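Omach two-finger gripper, simulated: two months in

I've been putting off writing this up for a while, mostly because I kept changing my mind about it. 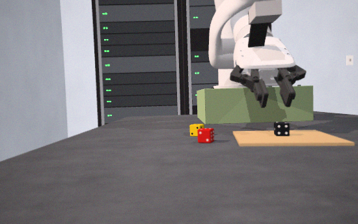

So, the short version first. I bought the Omach gripper package for our simulator back in April, mainly to replace the old Hsieh model we'd been dragging around forever, and I'm keeping it. I also came close to asking for my money back twice. Both things are true!

A bit about what I use it for, so you can tell whether my gripes will be your gripes. I do pick-and-place tests in simulation before anything goes near a real arm. Small stuff, mainly dice, because they roll if you nudge them and the pips tell you right away which way up they landed. The usual job is getting a die on or off a thin board without dragging the board along. It sounds like nothing. It eats whole afternoons.

Setup was easier than I expected. The package drops onto a white arm model with a normal flange mount, and the joint names are sensible (thank you, whoever did that). I had the fingers opening and closing before my coffee was cold. Then I spent the rest of the day finding out that the default friction on the fingertips is way too low. The first few dice squirted out like wet soap. Remo Tedesco had posted a fix on the Troltport forum, which is basically to raise the fingertip friction and cut the closing speed in half, and I'd do that before you even try a grasp. Why it isn't the default I have no idea.

Once that was sorted, I ran my standard set: 412 picks, same arm, same controller, dice in random spots, some right next to each other and some on the board. The Omach got 94 percent. The Hsieh model on the same set was 7 points behind, and nearly all of that gap came from dice sitting close together. The Omach fingertips are narrow enough to slide in between two neighbors, and the Hsieh ones just aren't. If your objects are always nicely spread out you may not notice any difference at all.

Now the board. Picking off a thin board is where I nearly gave up. The linkages stick out sideways when the fingers are open, more than you'd guess from the drawings, and if you come in low at an angle they'll clip whatever is next door. Straight down is fine. Anything else, leave yourself room. I ended up adding a little hover above the die before the final drop, and that cleared up most of my collisions. It does make every pick slower, so if you're chasing cycle time you'll be grumpy about it.

The other thing is the collision mesh. It's chunky! The fingers look lovely and detailed when rendered, but the physics engine sees a couple of fat boxes, and you get contacts where there's plainly daylight. Siv Sandberg sent me a trimmed mesh she'd made for herself and it's much better, though it slows the simulation down a bit on my older machine. I use hers for final tests and the stock one for everything else.

I also tried it with the Grakitz controller, since a few of you asked. Works okay. The position mode is smooth, but force mode chatters when the fingers touch something hard, and I never got it completely quiet. With my regular controller there's no chatter, so I'm blaming Grakitz for that one -- happy to be corrected.

Camera views: I compared a wrist camera with a fixed one set low across the table. The wrist view is better for lining up the fingers, no contest, but the fixed one is what I look at when something goes wrong, because you can see the gap between the fingers and how high the tips are over the board. If you only have the patience to set up one, go with the fixed camera and live with slightly sloppier alignment.

Would I buy it again? Yes, with the friction fix and somebody's better mesh. The documentation is thin and the sample project wouldn't load until I renamed a folder (take the space out of the name). Support did write back, and pretty fast too, but they sent me the same manual I already had.

Next up I want to try it with softer objects, and Solveig Vik has promised me her foam block models if she can find them.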